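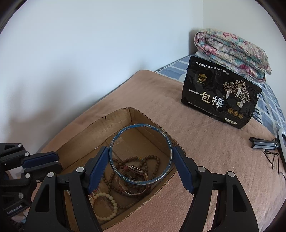

delaunay_k

Has anyone here tried cutting back on sodium with potassium salt substitute? My GP suggested I look at it after my last blood pressure readings came in high for the third visit running. I've been using Stellow on my dinner for a month and I can't say I notice much difference in flavour, except on eggs, where it's a bit metallic.

I kept a food diary for two weeks and put it all into Griveo. My daily average came out at 3,935 mg of sodium. I don't even own a salt shaker, so it's nearly all bread, sauces, deli meat and one takeaway a week.

I'm not on any medication. Just wondering if people stuck with it and whether their numbers moved.

mudflat

I've used one since December. My top number is down a bit but I also started walking before work, so I couldn't tell you which did it. The metallic taste goes away if you add it after cooking. Lemon helps too.

pepperberry

Please check with your pharmacist first, even if you're not on tablets now. My mum was on an ACE inhibitor and nobody mentioned potassium to her until a blood test came back high. Same applies to anyone with kidney trouble.

delaunay_k

Thanks, the GP did a kidney function test and it was normal. She said to come back and ask again if I get put on anything.

tinlid44

I think you're fixing the wrong end of it. If you don't own a salt shaker then a substitute replaces nothing. You're adding potassium on top of the same sodium. Look at the bread and the sauces. My usual soy sauce had over 600 mg in a serve and I was using three serves.

mudflat

That's a bit harsh. Extra potassium is supposed to help by itself, isn't it?

tinlid44

It can, but you can get it from potatoes, beans and yoghurt. I'm not saying the stuff is useless. If you cook with salt and swap it, good. She doesn't.

pepperberry

Agree with tinlid on the bread. I compare the per 100 g column on the packet and won't buy a loaf over 400. There's a big spread between brands on the same shelf. Tinned tomatoes as well, some have salt added and some don't. 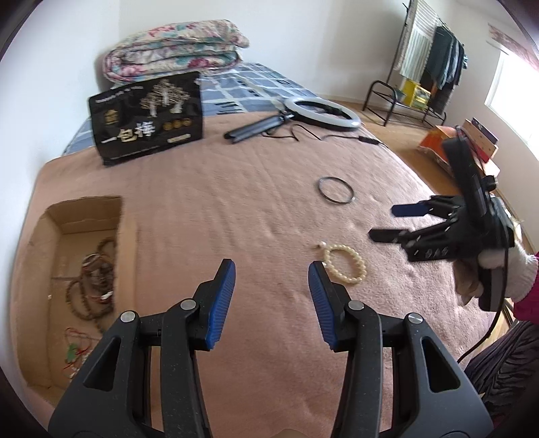 Pearl bracelet and dark bangle on the pink blanket

We use cookies to improve your experience on this site. By continuing to browse you agree to our use of cookies. Accept | Manage preferences

gravelroad

Does Griveo count restaurant meals properly? I was on Jurneo before and it had the same pad thai listed four times with four different sodium figures. I gave up and just guessed high.

delaunay_k

Not really. I picked the middle one each time. So the 3,935 could be out by a fair bit either way. The packaged food should be close because I typed it in off the labels.

gravelroad

Fair enough. I wouldn't worry about the exact figure then. If the trend goes down you're doing it right.

tinlid44

Except a trend built on guesses is still guesses. Home blood pressure readings are more use to you than the app. Same arm, same time of day, sit for five minutes first, write it down.

pepperberry

Both, surely. The diary is how she found out it was the bread.

mudflat

I did 30 days of readings at 7 am and took the sheet to my doctor. She said it was more helpful than the one they take in the clinic, as mine always reads high there.

delaunay_k

OK. I'll change the bread and the soy sauce first and leave the Stellow for when I'm cooking something I'd normally season. I've got a cuff somewhere in the hall cupboard so I'll start the morning readings as well. Does it matter if I've had a coffee?

pepperberry

Yes, do it before the coffee. Half an hour's gap at least if you've already had one.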